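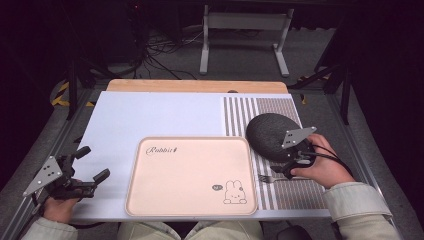 *Peach tray marked "Rabbit", with a fork on a striped placemat.*

# Govus Table Words

Govus is a word list of everyday English terms for things used at meals: dishes, cutlery, linens, trays and the verbs that go with them. It was put together for people who write picture dictionaries and beginner reading material.

## Contents

- `nouns.csv` — 1000 entries, one per line
- `phrases.csv` — 1000 short phrases, such as "set the table" or "pass the salt"
- `notes.md` — spelling choices and open questions

Both CSV files are UTF-8 with a header row. Columns are `id`, `term`, `level`, `region` and `comment`. The `level` column runs from 1 to 3, where 1 is a word a child would know before starting school.

## How it was made

Lempi Saarinen collected the nouns from old school readers and store flyers. Gerardo Ruggiero wrote the phrases and assigned the levels. Each entry was read by 2 people before it went in. Where they disagreed, the higher level was kept and the other one is given in `comment`.

American spelling is used everywhere. British terms are listed only if they differ in meaning, as with "pudding" and "biscuit".

## Known problems

- "Placemat" and "place mat" are both present with separate ids. They will be merged in the April release.
- Serving tools are thin. Ladles and tongs are covered, but most baking tools are missing.
- `region` is blank for many phrases — treat blank as unknown.
- Plurals are left out unless irregular ("knives", "loaves").

## Changes

Ids are never reused. Removed entries stay in the file with `removed` in the comment column. Send corrections as a plain diff against the CSV, with one entry per line and the header left alone.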